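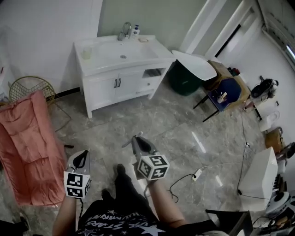 # Fikudell, limpiador concentrado para suelos de baldosa

Botella de 1000 ml. Fabricado por Gajdoš, distribuido desde nuestro almacén de Todville.

Fikudell es un limpiador líquido para suelos de gres, porcelánico y cerámica esmaltada. Lo vendemos desde hace varios años y es el producto que más nos vuelven a pedir, sobre todo las personas que tienen en casa baldosa de color gris o muy oscura, donde se notan enseguida las marcas de la fregona. No contiene cera ni abrillantador. El suelo queda con el mismo brillo que tenía cuando lo colocaron, mate si era mate.

El olor es suave, un poco de hierba cortada, y desaparece al secarse.

## Modo de empleo

Barra o aspire primero. Ponga 38 ml de producto en un cubo de agua tibia (el tapón tiene una raya por dentro que marca esta cantidad) y friegue con la mopa bien escurrida. No es necesario aclarar. En cocinas con grasa se puede poner el doble, y en este caso sí recomendamos una segunda pasada con agua limpia.

Para las juntas: aplique una mezcla a partes iguales con agua, espere 9 minutos, frote con un cepillo de nailon y retire con un paño húmedo. El cepillo metálico raya el esmalte – por favor, no lo use aunque la junta esté muy negra.

Si después de la primera limpieza ve velos blancos, casi siempre son restos de otro producto anterior. Normalmente desaparecen con dos o tres fregados más. Si no se van, escríbanos y miramos qué tenía el suelo antes.

## Superficies

| Superficie | ¿Se puede usar? |
|---|---|
| Gres porcelánico, mate o pulido | Sí |
| Cerámica esmaltada | Sí |
| Baldosa que imita mármol | Sí |
| Mármol natural | No |
| Barro cocido sin tratar | No, absorbe el producto |
| Vinilo | Sí, con media dosis |
| Madera | No |

Muchos clientes confunden el mármol natural con el porcelánico que lo imita, y yo también los confundía cuando empecé en este trabajo. Una manera sencilla de saberlo es mirar si el dibujo de las vetas se repite en varias piezas. La piedra no se repite. Cuando quede duda, mande una foto de cerca del suelo y otra de una junta.

## Datos del producto

- Contenido: 1000 ml
- Rendimiento: hasta 300 m² por botella con la dosis normal
- Aspecto: líquido transparente, ligeramente verde
- Conservación: lugar fresco, sin heladas, con la botella de pie
- Envase: botella reciclable, tapón dosificador incluido

Mantener fuera del alcance de los niños. No mezclar con lejía ni con otros limpiadores. En caso de contacto con los ojos, lavar con mucha agua.

## Cambio de tapón

Desde julio la botella lleva un tapón nuevo, más ancho. El líquido es el mismo. Los tapones antiguos no cierran bien en la botella nueva, así que no los guarde para intercambiar. La botella de recambio sin tapón ya no se fabrica.

## Con qué se combina

Para suelos con manchas de cemento o de cal después de una obra, Fikudell no es suficiente. En esta situación trabajamos con Kulthorpe, un desincrustante ácido que se usa una sola vez, antes de la limpieza normal. Emiliano Ventura, de nuestro servicio técnico, le puede decir la dilución según el tipo de baldosa. Es un producto fuerte y preferimos hablar con el cliente antes de enviarlo.

## Pedidos

Se vende por botellas sueltas o en caja de seis. Las botellas abiertas no se pueden devolver; las cerradas sí, durante un mes – guarde el albarán, por favor. Para preguntas sobre este producto puede escribir en español o en checo.

Natália Štěpánek
Atención al cliente, Todville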